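# Buying the first robot for the aisle: speaker notes

Tuesday, March 21, 2023. Store planning day, Nalton. Talk is 20 min + questions. Clicker is in my coat.

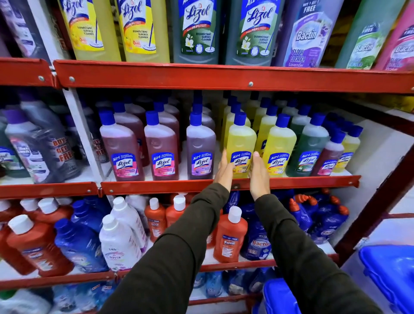

Start with the money. Leave the slide up while people sit down, then ask the room what they'd budget for a machine that can tidy and refill one bay of floor cleaner. Let them shout numbers. Then point at the yellow Lizol on the middle shelf, with a hand on each side of it, and say that this one move, picking up one bottle from a packed row, decides most of what you'll spend. (I love this bit, don't rush it!)

## What the shelf tells you before any vendor does

- Look at the neighbors. Bottles packed close, more rows behind, a rail along the front of the shelf. Whatever you buy has to get in there and out again without taking the whole row with it.
- Two-handed grip or one-handed? Two arms cost more, need more floor and are slower to set up. They also cope with big bottles far better. Ask for a price on both.
- Sizes. Tall bottles up top, small ones in the middle, every shape going on the bottom shelf, including the toilet cleaners with the angled nozzles. A quote that covers "bottles" covers nothing. Make them list the shapes.
- Labels. Same brand, several colors, plus "Buy 1 Get 1 Free" strips on some of the packs. Promo packs change the look of the product, and somebody has to pay for the software to keep up. Put it in the budget as a yearly line.

PAUSE. Sip of water. Ask who has a bay like this. Hands up.

## The Brillitby numbers

Tell the story straight, including the part where I got it wrong.

We started planning in February with a list of 2000 products. Far too many! Sanne Segers cut it to 75 in one afternoon by taking only household cleaning, only items that sell every day, and only shelves between knee and shoulder height. Every quote we got after that was easier to read, and they were finally quotes for the same job.

Coltard priced by the arm. Herrero priced by the month with service included. Don't say which we chose yet, people stop listening once they know. Show how we put them on one page:

1. Purchase or lease, spread over 7 years
2. Grippers and spare fingers (they wear out, treat them like tires)
3. Setup days in the store, with our own staff hours counted
4. Training on new packaging
5. Power, floor space, a place to park it
6. Getting out of the contract

Line 3 was the one I forgot. Kam-wah Lu found it, very politely, in red pen.

## Test before you sign

The best money we spent was on a trial with 1000 picks from a real bay. Real stock, full bottles, the shelf as it stands on a normal morning. A demo with five bottles spread out on a table is fun to watch and I'd happily watch it all day, but you can't plan from it.

Things to write down during the trial:

- how often the bottle next door falls over
- how long a pick from the back row takes
- what the machine does when a cap is loose
- who has to come over and help, and what they were meant to be doing instead

Read out the line from Sanne's trial sheet: "Fine with the small ones, hates the bottom shelf." That sheet moved our bottom shelf out of phase one and saved us a whole set of grippers.

## If there's time

Rails and posts. You may be better off spending a little on the shelving first. Wider gaps between shelves, fewer uprights in the way. Ask the room if anyone has tried it, I'd really like to hear.

Skip the lease vs. buy chart if we're past the quarter hour. It's in the handout, page 2.

## Close

Back to the first slide. Ask the room for their number again and see who has changed it. Then tell them: Herrero, two-year lease with an option to extend, one machine, middle shelves only.

Questions. Kam-wah takes anything on contracts, I take grippers. Handouts are by the door.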